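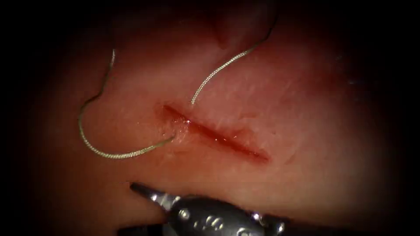
그림 2. 연조직 표면의 사선 방향 절개. 중앙부가 밝고 좌우 주변부는 어둡다.

3.2 조사 대상 및 측정

조사는 그레르나컴(Grernarcombe) 지구의 주점 겸 식당 가운데 특정 영화나 인물을 실내 주제로 내건 업소와 그렇지 않은 업소를 대상으로 하였다. 표본 업소는 14개소이며, 이 중 주제형이 다섯 곳, 일반형이 아홉 곳이다. 주제형 여부는 상호, 메뉴명, 벽면 영상의 세 항목 중 둘 이상이 동일한 소재를 공유하는지에 따라 판정하였다. 판정은 Venckus와 Atanasov가 독립적으로 수행하였고, 불일치한 한 곳(Dranov)은 협의를 거쳐 일반형으로 분류하였다. Dranov의 경우 벽면 영상은 상시 운영하고 있었으나 상호와 메뉴명에서 공통 소재가 확인되지 않았다.

설문은 7월 저녁 영업시간에 실시하였다. 응답자는 식사를 마치고 계산하기 전의 고객으로 한정하였으며, 동일 테이블에서는 1인만 응답하도록 하였다. 회수된 설문 중 체류 시간 문항이 누락된 것을 제외하고 유효 응답 204부를 분석에 사용하였다. 업소당 응답 수는 최소 10부이다. 좌석 수가 가장 많은 Jastwood에서 응답 비중이 높게 나타나, 회귀모형에는 업소별 임의절편을 포함하였다.

종속변수는 재방문 의도와 체류 시간이다. 재방문 의도는 Farahani와 Vidmar의 척도를 번안하여 5점 리커트 척도로 측정하였다. 번안 문항은 Dervishi가 역번역하여 의미 차이를 검토하였고, '분위기'와 '소음'이 한 문항에 함께 들어 있던 항목은 두 문항으로 분리하였다. 체류 시간은 착석 시각과 설문 응답 시각의 차이로 산출하였다. 대기석에서 보낸 시간은 포함하지 않았다.

통제변수로는 1인당 지출액, 동반 인원, 첫 방문 여부, 음악 음량을 투입하였다. 음량은 업소 중앙 테이블 높이에서 측정한 값의 중앙값을 사용하였다. Grgić은 조사 기간 중 메뉴 가격을 조정하였으므로 해당 업소의 지출액은 조정 전후를 구분하여 입력하였다. 주제형 업소의 벽면 영상은 음향 없이 재생되는 경우와 음향이 함께 재생되는 경우가 섞여 있어, 이를 더미변수로 처리한 모형을 별도로 추정하였다. 두 모형의 적합도 비교는 4.1절에서 다룬다.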